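Dripping Taps in the Okden Hall of Residence
Dagim Woldemariam and Teresa Marciniak, building services module

3 comments · 12 shares

We wanted to know how much water the hall loses through worn taps, and whether new washers would be enough to stop it. In May we checked 30 basin taps on two floors. Each drip was caught for ten minutes and the volume scaled up to a day.
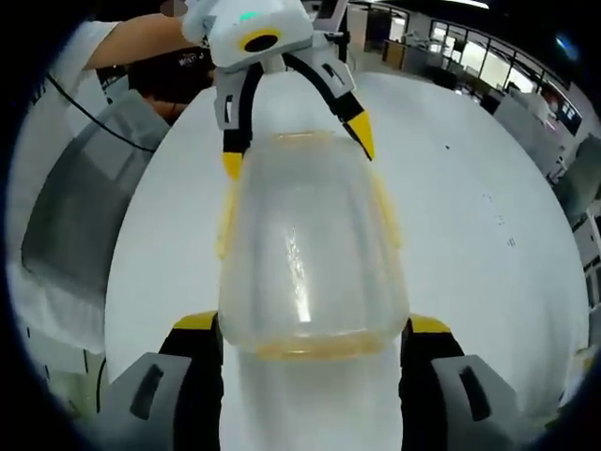 Fig. 1. Clear container on the white table.

Of the 30 taps, 7 dripped when fully closed. The worst lost about 100 ml in ten minutes. The others were much slower – one gave only a few drops and was hard to measure at all.

Przemysław Kołodziej from the maintenance office let us open four of the taps. Three had flattened washers. The fourth had a scored seat, and a new washer made no difference to it. 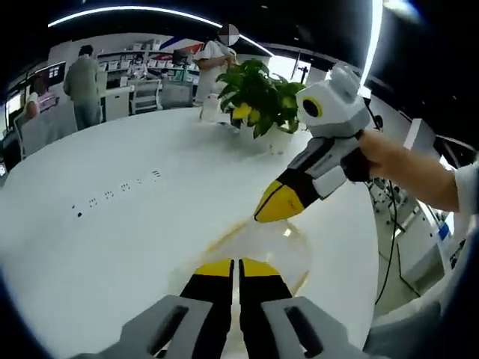
Page last modified: May, 4:10 pm

We did not test the showers or the kitchen mixers. Cartridge taps on the upper floor were left out too, as they need different parts. Water pressure was read once per floor and may change during the day – a second reading in the evening would help. Our supervisor, Bronisława Chmielewska, has the full table of readings.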